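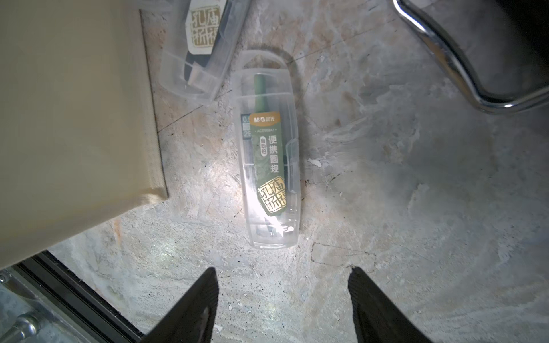

Larkesov Musical Christmas Carousel, wind-up, with snow mat. Used, in good working order. This carousel comes from my own shelf and stood in our front room every December, and after that it went back to its box. It turns slowly and plays one melody, and the three reindeer go up and down while it plays. The original mat under the base was lost before I bought it, so I made a new one from thick white felt. A simple school compass is enough for such a job, for example the M&G portable one, the dark green compass in a clear plastic case with a snap lid. If you want a second mat in another color, draw the circle on the back side of the felt and make it a little wider than the base, so the edge looks like snow around it.

Condition

Used, good. The paint on the roof has very small chips near the top ball, which I did not try to repair. One reindeer has a glued antler. The glue line is on the inside and you will find it only if you search for it with your finger. The gold trim is a little dull on the side which was facing our window. No smell of smoke and no smell of basement.

The music works. It plays for almost 3 minutes on a full winding and becomes slower at the end, as all of these do. Please do not wind it past the point where you feel resistance. The key turns only to the right.

Details

Maker: Larkesov
Model: Winter Carousel, small size
Melody: Silent Night
Movement: mechanical, wind-up, no battery
Figures: 3 reindeer, fixed on poles
Diameter of base: 8 inches
Weight without box: 40 ounces
Material: painted wood and resin, metal poles
Box: original, one corner repaired with tape
Mat: white felt, handmade by me, not by the maker

About the maker I know only what the previous owner told me. His name is Vicente Rivadeneira and he had the carousel together with a De Graaf bell tower, which is already sold, so please do not ask for it. He believed that the small size was made for fewer years than the large one. I could not confirm this and I did not put it into the price.

The large Larkesov carousel has lights and needs a plug. The small one never had lights. I write this because two buyers already asked me where is the cord.

What is included

The carousel, the winding key, the felt mat and the original box with its inner foam. The foam is old and gives some crumbs. I wrap the carousel in tissue first so that the crumbs do not go into the music mechanism. A paper with instructions is not included.

Price and shipping

Price: $320, shipping not included.

I ship in a double box and with insurance for the full price. The poles are secured with soft paper before packing. Remove all of this paper before you wind the key, also the piece under the roof, which is easy to forget. If you live close to me you can also pick it up after 5 in the afternoon.

Returns are accepted if the item arrives damaged or is different from what I wrote. Please keep both boxes and take pictures of them before you send me the message. I combine shipping with my other listings, for example the Namus glass birds and the Jovov candle holders.

Questions about this item go to Ariel Dizon through the contact button. I answer in the evening.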